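**Wall plates** are the flat covers fitted over openings in a wall where wiring ends. In ordinary rooms the two most common kinds are the power outlet and the data or telephone jack. They are often mounted side by side, so that equipment can reach both from one spot.

Plates are usually square or oblong. Older installations at Otdale used a separate plate for each service, and a survey finished in March listed 236 of them, nearly all on back walls. Colours were not matched between services. 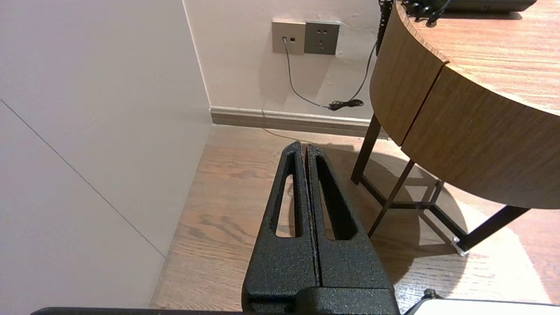 Leire Cuesta holds that the plate matters less than the cord below it, and that spare length should be coiled once near the baseboard and left alone. The Gosthorpe guide differs, and asks for the spare cord to be clipped to the wall.

## Cords and baseboards

A cord dropping from a plate normally follows the wall to the floor. Where it must cross to a table, the diagonal run is kept clear of walkways. Wood-grain floors show dust along such runs sooner than carpet does.

## Fixing

Most plates are held by 2 screws. Pugh plates have 4, with a loose inner ring that is easily lost during painting. Replacement rings are sold in packs of 5.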